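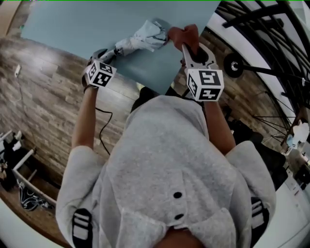 What is a handheld gripper protocol?

It is a written set of rules for people who record manual tasks with grippers held in the hands, so that the recordings can later be used to train robot arms. It covers the equipment, the work surface, the way the hands move, and what is kept or thrown away afterwards.

Background

Handheld grippers let a person carry out a task with the same kind of jaws or fingers that a robot would use. Early projects left most choices to the operator. Recordings from different rooms then proved hard to combine, as one site might start each task with the grippers open and another with them closed. Written protocols came into use to settle such points in advance. Most are internal papers of a few pages, and they differ in detail from one organisation to the next.

One that has been copied by several smaller groups is the Vondano protocol, drawn up by Edin Golob and Khang Mai. Its current edition is dated February 13, 2024. The Lanz guide, edited by Jörg Weidemann, is shorter and deals mainly with cloth.

Markers

Many handheld grippers carry a cube printed with black and white square patterns. Software finds the patterns in the video and works out where the gripper is and which way it points. Protocols usually require that the faces are clean, flat and free of tape, and that no two cubes in use at the same time carry the same patterns. A cube that has been dropped is checked again before further use. Sleeves, hair and cables should not hang across it.

Work surface

A plain matt surface in one colour is preferred. Glossy tops reflect lamps and can hide the edges of pale objects. The Vondano protocol asks that the surface should not be moved between the first and last recording of a set. Lanz allows it to be moved if a new set number is given. Both ask for the floor around the operator's feet to be clear of loose leads.

Handling cloth

Cloth has no fixed shape, and rules for it tend to be longer than those for boxes or tools. Common points are:

Each piece is picked up by an edge or corner where one can be found.
The gripper is fully opened before the cloth is let go.
Fingers do not touch the cloth during a recording.
A piece that falls off the surface ends the recording.
Pieces are shaken out between attempts so that old creases do not guide the next fold.

There is some disagreement over the last point. Ming-te Tang has argued that creased cloth is closer to what a robot will meet in a home, and the Verno handbook leaves the matter to the site.

Pace and rest

Operators are asked to move at a steady speed and to avoid sudden turns of the wrist. Under the Vondano protocol an operator stops after 20 recordings and puts both grippers down. Verno sets no number but requires a break whenever the operator asks for one.

Checking and rejection

Recordings are normally checked on the same day. Reasons for rejection include a hidden marker, a missed start signal and the wrong object. In a trial at Amon, Khoa Doãn had a batch of 2,000 recordings checked twice by separate reviewers. The first kept 91 per cent and the second 89 per cent, and most of the difference came from cases where a marker was partly covered. The Amon rules were changed the following July to say how long a marker may be out of view.

Rejected recordings are kept apart from the rest and labelled with the reason. They are not renamed or used to fill gaps in a set.

See also

Data labelling
Robot gripper
Teaching by demonstration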